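4.3 Comparing finger pads on the hand-held gripper

Read 4.1 and 4.2 first. Gemix controller must be on firmware 68 or later, older ones drop the width reading.

You need: hand-held gripper, one pair of Treresa pads, one pair of Shek pads, 2 mm hex key, a plastic bottle with the cap off, a mug, towel.

1. Power off the controller. Unplug the finger cable – not the camera cable.

2. Undo the pad screws, both fingers. Screws are short and they roll, so do it over a tray.

3. Fit the first pair. Strips face inwards, flat against each other when closed. If you see a gap at the tips, loosen and push down again.

4. Tighten until snug, then stop.

CAUTION: Do not overtighten. The threads in the finger blocks strip easily and the block has to be replaced as a unit.

5. Plug in, power on, wait for the Hotau viewer to show both finger markers. If only one comes up, wipe it and check nothing is covering it.

6. Run "Zero width" with fingers fully closed. Do this every time you change pads, the two makes are not the same thickness. Skipping it is the usual cause of odd readings.

7. Open, close, open. Readout should come back to the same value. If not, repeat from step 6.

Grip test

8. Empty bottle first. Grip it low, around the label, and lift. Hold for 3 seconds. Put down.

9. Do the same with water in. Do not go past up to 196 g on the Shek pads, they are the softer ones and will creep.

10. Now the pouring test. Bottle upright on the table and held in the fingers, mug tipped over the neck, pour slowly. You are checking wether the bottle turns or slides between the pads as the weight goes up. 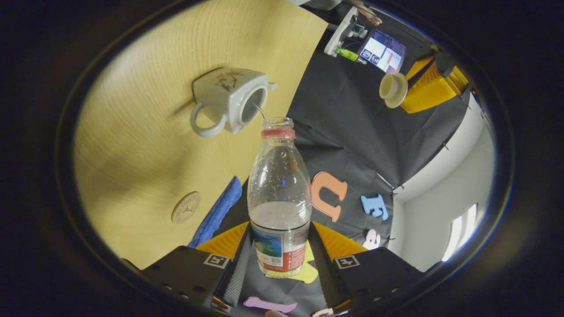
Fig. 4-6. Pouring test, seen from the gripper camera. Bottle held at the label, mug above the neck.

11. Save the run in Hotau. Put the pad make in the name, otherwise you wont tell the runs apart later.

12. Change to the other pair and repeat steps 1 to 11. Same bottle, same mug, same grip height.

NOTE: Keep the markers facing the camera throughout. A thumb over one of them spoils the run and the viewer does not always warn you.

CAUTION: Gripper is not sealed. If water gets on the fingers, stop, unplug, dry with the towel before going on. Keep the controller off the pouring table.

Results go in the table in 4.4. Pad cleaning, see 6.2.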